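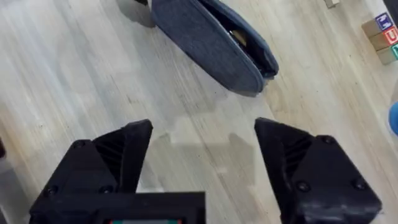

Drillbridge library to stay open later from October

31 Mar 2023

The public library in Drillbridge will keep its doors open until nine in the evening on four days of the week, starting in October. The town council approved the change last night after a short discussion. At present the library closes at six, and many people who work in the Zokton district cannot reach it in time.

Haoran Qian, who has led the library for three years, told the council that the request came mostly from students and from parents of small children. A survey was made in the winter, and 228 readers gave their answers. Of these, 176 wanted longer hours in the evening. A smaller group asked for an earlier opening in the morning, but this was not included in the plan.
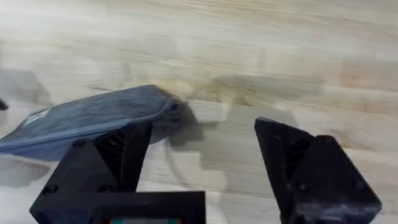
The council will pay for two new part-time workers. The reading room on the upper floor will also get 40 more seats, and the old heating there will be repaired before the cold months come. The children's section will close at seven as before - the staff say that few families stay after this hour.

Not all members were in favor. Rongrong Peng voted against the plan and said that the branch on Kinoshita Street needs a new roof first. She asked for a report on the costs of both buildings, and the council agreed to receive it before summer.

The evening language courses, which have about 200 students, will move from the school to the library when the new hours begin. Registration for the courses opens in August at the front desk. Readers can return books at any hour in the box next to the side entrance, also on holidays.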